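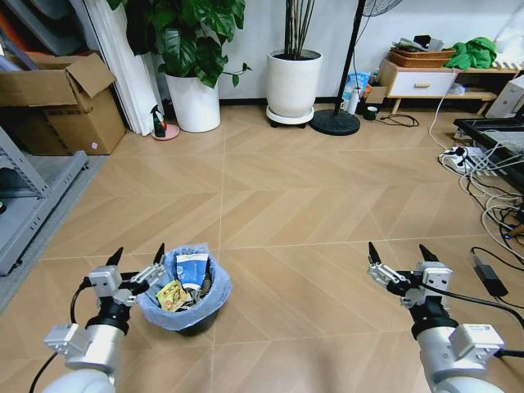
Garrido objected, in a comment on our earlier working paper, that households do not fill a waste bin so much as fill a bag, and that any estimate based on the volume of the container would overstate what leaves the home. We accept the point. The earlier paper treated the bin as the unit of measurement and assumed that residents emptied it when it was full. Diary entries from the pilot show that many residents tied and removed the bag well before that stage, most often in August, when food scraps began to smell. The present section therefore restates the method with the bag as the unit and reports how the change affects the results.

3.2 Unit of measurement

The sample consisted of 391 households in two districts, Urner and Barrios, both served by a single weekly collection. Each household kept a diary in which residents entered every bag removed, the room it came from, and whether it went directly to the curb or was first combined with another bag. Bags from kitchens and bags from other rooms were recorded on separate lines. Combined bags were a source of double counting in the pilot, and the diary was revised so that the inner bag and the outer bag carried the same entry number.

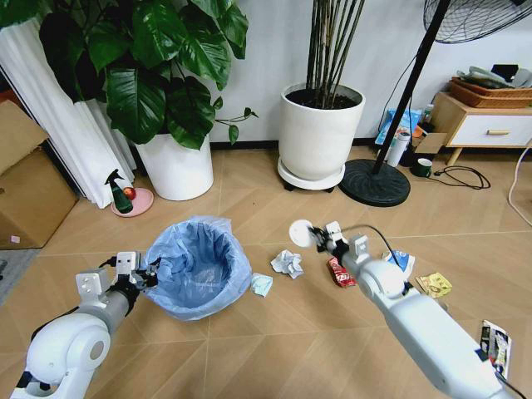

Liner fit was the largest single source of error in converting bag entries to volume. A liner sold for a given container size is usually larger than the container, and the surplus is taken up at the top. In a round wastebasket such as the one in Figure 2, the light blue liner bunches and folds over the rim, and that folded length holds no waste while the bag is in use. Residents who wrote down the capacity printed on the roll were in effect reporting the folded length as well. We corrected for this by asking each household to mark the fill line on one bag per room before tying it, and by applying the resulting ratio to all later entries from that room. The ratio was lower for small bins than for kitchen bins, as expected — the fold takes up a greater share of a short bag.

Hodžić (personal communication) suggested that a thin liner may also stretch under load and partly offset the correction. We tested this on 200 liners from the Siken and Allis rolls supplied to the households. Stretch was measurable only in bags that held wet kitchen waste, and no adjustment was made for the remaining rooms.

3.3 Placement and frequency of removal

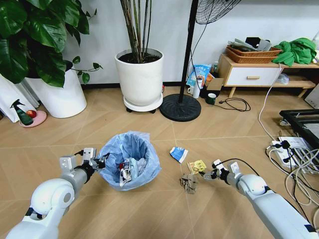 Placement was recorded at the first visit using a short floor sketch. We distinguished bins kept under a counter, bins kept against a wall or in a corner, and bins standing in open floor. The third group was larger than we had planned for. A lined bin on open floor, with the furniture lined up along the wall behind it, as in Figure 3, can be reached from more than one side, and we coded such cases separately from bins with only one open side. Diary entries for open-floor bins were more regular and showed shorter gaps between removals, although bin size and placement are correlated in our sample and the two effects cannot be fully separated. Households that moved a bin during the study were kept in their original group for the main analysis and dropped in the sensitivity check reported in Section 4.

Figure 2. Round wastebasket with liner folded over the rim.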